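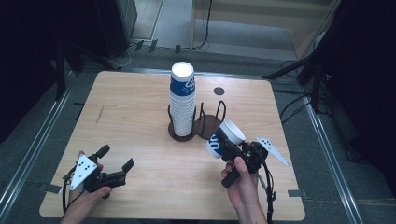 *Briggs*

## Wiltano portable PA – borrow it for your panel, rally or teach-in

If you've been to anything political on the Flaltumdale campus since November, you've probably heard the Wiltano. It's the gray speaker on the folding stand, usually to the left of whoever is talking. I bought it secondhand after a divestment forum where people past the third row were shouting "louder" at a very soft-spoken economist for an hour, and I've been lending it to student and neighborhood groups ever since.

I get the same questions over and over, so I'm putting everything on one page.

### What you get

- the speaker (battery inside, charger in the side pocket)
- two wireless mics, one marked with red tape and one with green
- one wired mic with a long cable, for when the wireless ones act up
- folding stand
- a padded bag that fits all of it if you put the stand in first

It weighs 15 kilos with the bag full. I carry it across the quad by myself but I complain the whole way, so bring a friend if you've got stairs!

### How loud is it?

Loud enough for the big lecture room in Cillell Hall with the doors open, and loud enough for the front steps on a calm day. On a windy day outdoors you'll want everyone bunched up close. For a march it's the wrong thing entirely – get a megaphone. The graduate workers tried wheeling it down the hill on a hand truck and the stand hasn't been quite straight since (you'll see, it leans a bit, it's fine).

The battery lasts me nine hours indoors at a normal speaking level. Music eats it much faster.

### Using it for Q&A

My favorite setup: red mic stays with the panel, green mic goes to the audience, and one person from your group holds on to the green one the whole time. Don't hand it over! Once a guy who came to talk about the parking contract has the mic in his own hand, you are going to hear all of it. I say this with love, I have been that guy.

Turn the green channel down between questions or you'll get a squeal. The knobs are labeled. The one that says ECHO should stay at zero unless you want your town councilor to sound like she's in a cave.

### Borrowing

Free for student groups, tenant groups and anyone holding a public meeting in town. I don't ask what side you're on, and both slates in the last student government race used it the same week. If you're a department with a budget it's $12 a day, and that goes into batteries and tape.

Pick up from me at the side entrance of Cillell Hall, evenings only. Please have it back the next day, charged.

University rules on amplified sound still apply to you, and the permit for the steps is your job. I can't get one on your behalf and the events office takes its time.

### Status

Updated 5th April: both wireless mics working again, new foam cover on the green one. The clip on the stand is missing, so bring a binder clip if you want your notes up there.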